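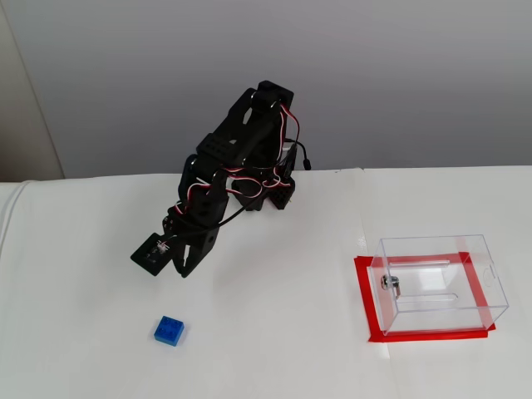 Black desktop arm and a small blue toy brick on a white tabletop.

Casting an I Ching Hexagram with Three Coins
Posted 20/03/2019 by Yasmine Mansour

This page covers the mechanical part of a consultation: tossing the coins, recording the lines, finding the hexagram number and deriving the second hexagram. Interpretation is dealt with separately. Any translation can be used, provided it has a lookup chart and gives text for the individual lines.

What you need

Three coins of the same denomination. Ten-cent pieces are fine.
Paper and a pencil.
A copy of the text.

Write the question at the top of the sheet before tossing. One question per sheet. Questions joined by "or" should be split into two casts, as the text has no means of telling you which half it is answering.

Step 1: Assign values

Heads counts as three, tails as two. Some books reverse this. Either convention works, but it has to be fixed before the first toss and kept for all later casts, otherwise your records can't be compared.

Step 2: Toss and add

Toss all three coins together and add the values. There are four possible totals:

6 (three tails): old yin, a broken line that changes
7 (two tails, one heads): young yang, a solid line that does not change
8 (one tails, two heads): young yin, a broken line that does not change
9 (three heads): old yang, a solid line that changes

Write the number down immediately. Do not draw the line from memory afterwards.

Step 3: Build from the bottom

The first toss is the bottom line. Each later toss goes above the one before it, so the sixth is the top line. Starting from the top is the most common beginner's error and it usually gives a different hexagram altogether. Numbering the sheet 1 to 6 from the bottom up before you start prevents it.

If a coin rolls off the table, repeat the toss for that line only. Completed lines stand.

Step 4: Identify the trigrams

Lines 1 to 3 form the lower trigram, lines 4 to 6 the upper. Reading each from its own bottom line:

Heaven: solid, solid, solid
Thunder: solid, broken, broken
Water: broken, solid, broken
Mountain: broken, broken, solid
Earth: broken, broken, broken
Wind: broken, solid, solid
Fire: solid, broken, solid
Lake: solid, solid, broken

Find the pair on the chart. Check which axis is labelled upper and which lower — charts differ from one edition to the next. 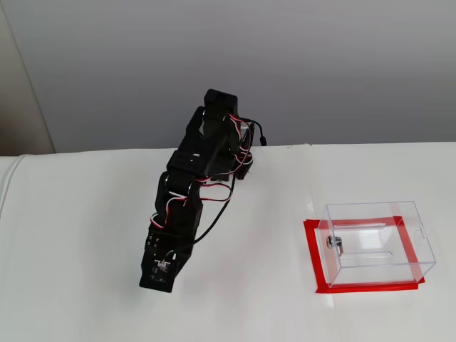 Step 5: Derive the second hexagram

Copy the hexagram beside the first, replacing each 6 with a solid line and each 9 with a broken line. Lines with a 7 or 8 are copied unchanged. If there are no sixes or nines, there is no second hexagram and you read the main text alone.

Worked example

Tosses in order: 8, 9, 8, 7, 8, 8.

Lower trigram: broken, solid, broken. Water.
Upper trigram: solid, broken, broken. Thunder.

Thunder over Water is hexagram 40, usually translated as Deliverance. Line 2 is a nine, so it changes to broken and the lower trigram becomes Earth. Thunder over Earth is hexagram 16, Enthusiasm. The reading consists of the main text of 40, the text for its second line, and the main text of 16. The line texts of the second hexagram are not read.

A note on the odds

With coins, a 6 and a 9 each have a probability of one in eight, and a 7 and an 8 three in eight each. The yarrow stalk method is uneven: one in sixteen for a 6, three for a 9, five for a 7 and seven for an 8. To get those odds without the stalks, put sixteen beads of four colours in a bag (one, three, five and seven of each), draw one per line, and return it before the next draw.

Valentina Montecinos kept a log of 300 coin casts and has asked whether she should start again with beads. I see no need, but the two sets should be kept in separate books. Coin casts average one and a half changing lines per hexagram, and so do bead casts; the difference is that beads give three changing yang lines for every changing yin line.

Record keeping

For each cast, note the date, the question, the six numbers in order and the method. The hexagram numbers can always be worked out again from the six totals. The totals can't be recovered from the hexagram number.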